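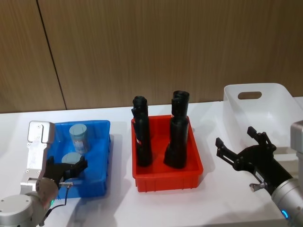
Blue, red and translucent white bins on the white-topped table

SATONDALE HOUSEHOLD RECYCLING GROUP
Minutes of the meeting held on 2021-01-08

Present: Delia Gallardo (Chair), Soledad Quiroga (Minutes), representatives of Renon and Lo Presti.
Apologies: Zenus.

1. Minutes of the previous meeting
The minutes of the November meeting were agreed, subject to a correction to item 2, where "Renon Lane" should read "Renon Row".

2. Collections
Lo Presti reported that 44 households had missed a collection over the holiday period. The Chair asked that revised dates be sent to all residents on the north side.
Action: Lo Presti.

3. Leaflet
The draft was approved with minor changes to the wording on food cartons. A print run of 200 was agreed. Welsh and Polish versions were deferred.
Action: S. Quiroga.

4. Glass
Renon asked whether jars might be accepted with lids on. No decision was reached.

5. Any other business
The charge for a replacement bin remains at £20.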